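Why Do We Sort Things?

Have you ever been asked to clear a table with a little bit of everything on it? It can feel like a giant job, but sorting is really a kind of game -- you look for things that are alike in some way, and you put them together! 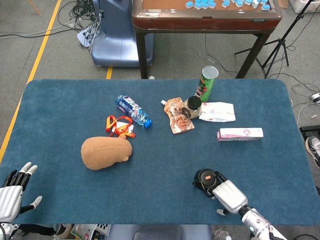
Sorting starts with choosing a rule, and the rule is all up to you. You might sort by what things are for, or by color, or even by how they feel when you squeeze them. With the things on the blue table, a "soft" rule would pick out the light brown plush, and a "has a cap" rule would find the water bottle and the pouch with the white spout. Now try 6 things from your own room, and when you're done, mix them up and sort them with a brand-new rule!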